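Colour jitter vs real lamps – what are people getting?
Posted in Manipulation / Methods, 2022-04-11

gromuvel_fan
I've been trying to repeat Lilian Gachanja's lighting result from January, the one where she trains on demos recorded under coloured lamps and skips colour jitter altogether. We've got 151 demos now, cups and bowls mostly, and I'm finding the policy much less fussy about wall colour than our old one (trained on 3,000 white-light demos with heavy jitter!). Wrist view under the pink light:
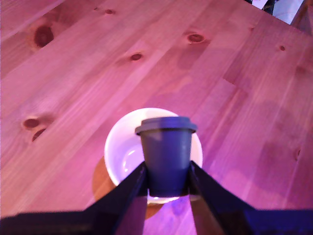
Do you still need any demos in plain white light? A few, yes, and I mix them in from the start so the policy doesn't treat normal daylight as something odd.

pevbridge_pete
Not convinced. You changed the lamps and the demo set at the same time, so how do you know which one did it? Smaller sets recorded by one careful person often beat big messy ones.

gromuvel_fan
Fair, same operator for all 151. I did run 100 trials on each policy though, same objects, and the lamp one got 91. The jitter one fell apart whenever the light came from one side, I think because jitter shifts the whole picture evenly and a real lamp doesn't.

asmaa_k
Asmaa Kettani here, I worked on the Vallejo version of this. Pete's right about the operator. But we saw the same thing with shadows and patchy colour on the table – jitter never gives you those. What does your side view look like? Ours was where it all went wrong.

gromuvel_fan
Bit busier, with cans, a mug and a big water bottle at the back: 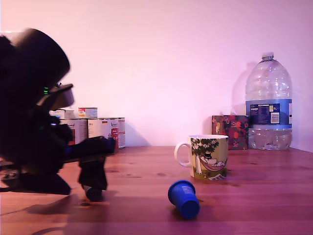

I keep the clutter in on purpose and move it between batches, otherwise the policy starts using the background as a landmark. I haven't tried dropping this view yet.

pevbridge_pete
Then record 151 with the same operator under white light, add jitter, and run it again. I'll believe it after that.

gromuvel_fan
Ugh, fine. Fedville rig is free next, I'll post the numbers.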